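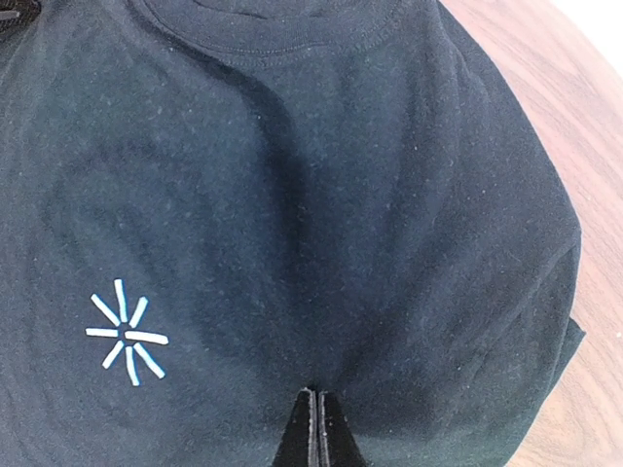

Wrist Cameras Deserve a Say in Which Gripper You Buy

Gripper comparisons for cloth handling usually rank payload, stroke and closing force. I think the first question should be what the wrist camera can still see when the fingers are down in the fabric.

We tried two finger sets at Loltham on the same arm, with the same controller. The Vuvard fingers are wide, flat pads. The Asari fingers are narrow and come to a point. On paper the pads win, with more contact area and less slip. Over 297 grasp attempts on T-shirts, the pads dropped 18 and the pointed pair dropped 29. Most reviews would stop at that table.

I would still buy the pointed pair. A dark navy shirt gives a camera very little to work with. The creases go nearly black, and what remains is the collar seam, a small pale print, a hem edge and lint. Wedge tips leave most of that in view up to contact. With the pads, the pinch point was hidden for the last 39 mm of travel, and the controller was working from memory.

A dropped shirt costs one retry. A pinch that takes two layers when one was wanted spoils the fold, and it often goes unreported until the end of the cycle. Force sensing caught few of these in our setup.

The Mahama controller logs occlusion per attempt, and I would like to see that column published next to slip rate. Vendors could measure it in an afternoon. We plan to repeat the runs in July with a second camera mounted off the wrist, which may help the pads. Until then, I would spend the money on thinner fingers before a stronger motor.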